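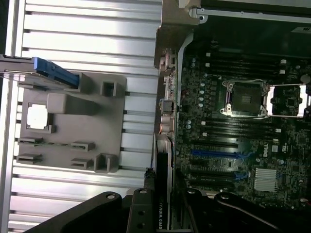 There's a particular kind of optimism that comes over a person who owns a screwdriver and has a free Saturday. I've been rebuilding old Dell workstations on and off for a while now, mostly to put off painting the laundry, and the optimism hasn't once survived the fiddly bits.

The CPU socket is where I slow right down. Everything else in an old tower is built to be shoved – drives go in their caddies, memory clicks home if you lean on it, cards more or less fall into place. The socket is a dark little field of pins under a metal frame, and it wants you to hold your breath. Sigita Org, who taught me most of this, says I handle a processor like a bloke carrying someone else's baby.

Her other rule is that every part gets its own spot before anything goes back in. I used to favour the biscuit tin method. The biscuit tin method cost me a 2000-piece sulk and a heat spreader that smelled of Anzacs. These days the small stuff gets laid out flat beside the case, and I only swear at the memory slots.

Cases go on their side, too. I did my first one standing up and dropped a screw behind the board, where it presumably still lives.

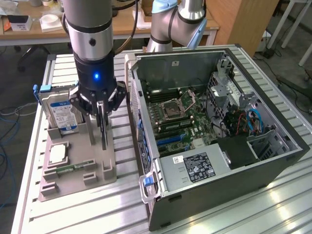 Does the processor go in before the memory?

I put the processor in first, while there's the most room for my hands, then the memory, then the drive. The lever has to be up before the chip goes anywhere near the socket, and the chip should drop in under its own weight.

The laundry is still beige.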